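Home | Visits | Workshops | People | Past issues | Contact

An open evening at Prastura

Prastura has the upper floor of a former thread warehouse in Skosside, and on the last Thursday in May it let people in to see what it does there. I had asked for half an hour with the woman who runs the demonstrations, and she very kindly gave me most of the evening, in bits, between one group of visitors and the next.

She came to robots by way of teaching high school shop, and it shows. She talks to an arm the way you might talk to a willing but slow pupil. "I like to begin with nothing to pick up," she told me. "People want the trick right off. I want them to watch the fingers first, how they open, how they line up with the table. Once you've looked at that for a minute, you understand the rest so much better."

I asked whether visitors ever get impatient with that, and she laughed. "The grown-ups do. Children will watch a gripper open and close for as long as you let them!"
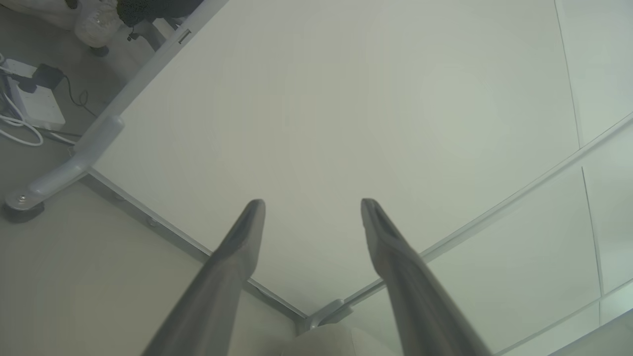
The arm the visitors get to steer is part of a project called Vidanden, which has been going for two years now, and its job is household work: folding, sorting, putting cups back where they belong. She keeps a log of every attempt in a big ledger (on paper, I was pleased to see) and the last entry before the doors opened was number 954. "My handwriting gets worse after 400," she said. "You can see where winter was."

We got onto the subject of failure, as I suppose everybody does with her. She is fond of it. "A dropped cup tells me more than ten good ones. Was the wrist too low, did we close too soon? I write it down and we go again." A man from Tapley, who had driven over with his two girls, wanted to know when he could have one for his own kitchen, and she told him quite cheerfully that he should go on washing his dishes for the time being.

By eight o'clock the younger girl had the controls, and had to be talked out of them with a cookie - several cookies, in fact. I asked what was next. "Towels," she said. "I've been putting off towels since Christmas."

The next open evening is in the fall, and groups are kept to 30, so do call ahead.

Contact us | Copyright Skosside Neighborhood Pages | Back to top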